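Posted in: Workshop diary
18 May 2024 | Rhiannon Penry

Belt conveyor day. Wiped down the green surface, which still has a scuff or two and glares badly under the lights.
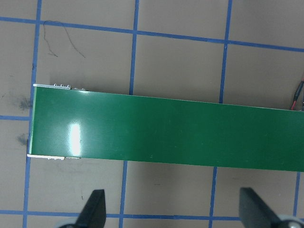
Checked the front rail brackets against the Anwood sheet. Spacing on the sheet is 40 mm out - have asked Umesh for the November revision.

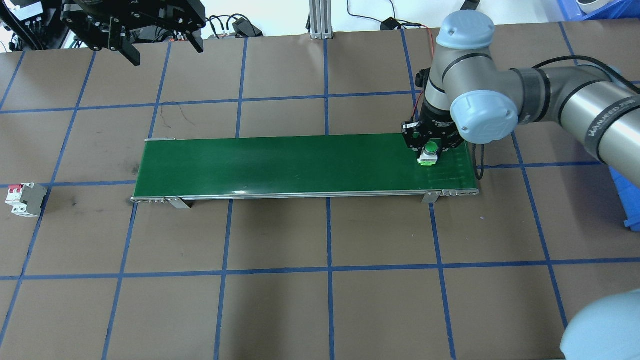 Tape grid stays as it is. Some smudges on the brown, left alone.

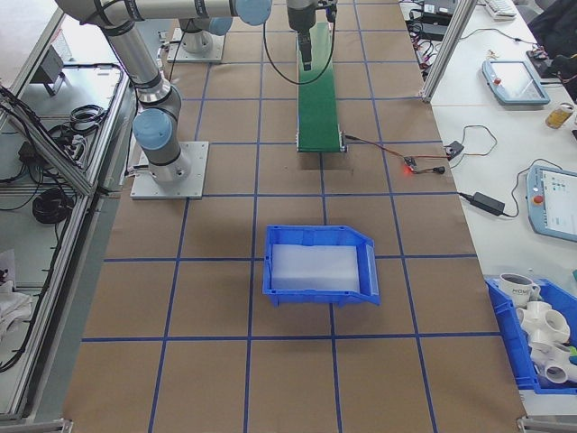 Still to do

Refill the blue bin. Sleeve the red and black pair. Order 4 end roller bolts from Getstead.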